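Tuesday, February 25, 2020

Today I read again the long article which Sekar sent me, about when the machines will do our chores. The writer gives 3,000 hours of practice for folding towels. I folded mine this evening while the soup was cooking, and I thought about it much.

My opinion is that carrying is almost solved and wiping is not. In a kitchen each thing is a little bit different every day. At Baert the floor machine still stops at the door mat, and Elfriede must lift it over with her foot.

What I would like to see is a machine which moves a flower pot and does not break the flowers. Two fingers must hold it softly, but not too softly.
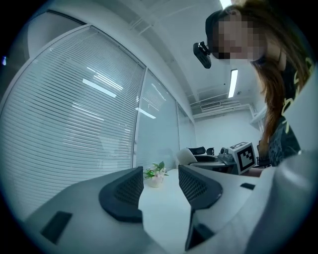 Before sleep

Write to Sekar. Ask Hemi if the shop in Bincombe still wants the sweeping robot in August.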